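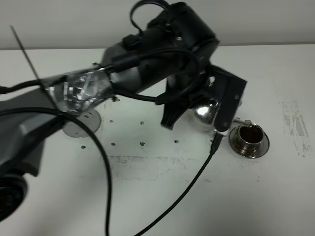

Chapter 6
Household Goods and the Growth of Local Trade

Before the railroad reached the Tuvine Valley, most families owned only the goods they could make, inherit, or buy from a traveling seller. A kitchen might hold one iron pot, a few bowls, and a knife that had served two generations. By the end of the period covered in this chapter, the same kitchen was likely to hold factory-made plates, matching cups, and metalware ordered from a printed catalog.

The town of Marell shows how quickly the change took place. When the rail line opened, Marell had 665 residents and a single general store. Within one generation its population had reached 3,177, and shops lined both sides of the main street. Farmers came in on Wednesday, the market day, and carried home goods that their parents would have considered luxuries.
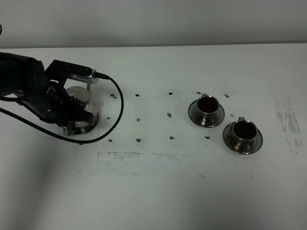

Not every community shared equally in this growth. Nolldale, which lay on the far side of the Yau River, had no bridge for heavy wagons. Its merchants paid more for freight and passed the cost on to their customers – a burden that fell hardest on poorer households. Many residents continued to trade eggs, wool, and labor for the things they needed.

In this chapter, you will study how transportation, credit, and advertising changed what people bought. Section 1 examines the general store and its account books. Section 2 turns to the mail-order trade, and Section 3 considers the effects of debt on farm families in Nolldale.

Key Terms
barter
freight rate
installment credit
wholesale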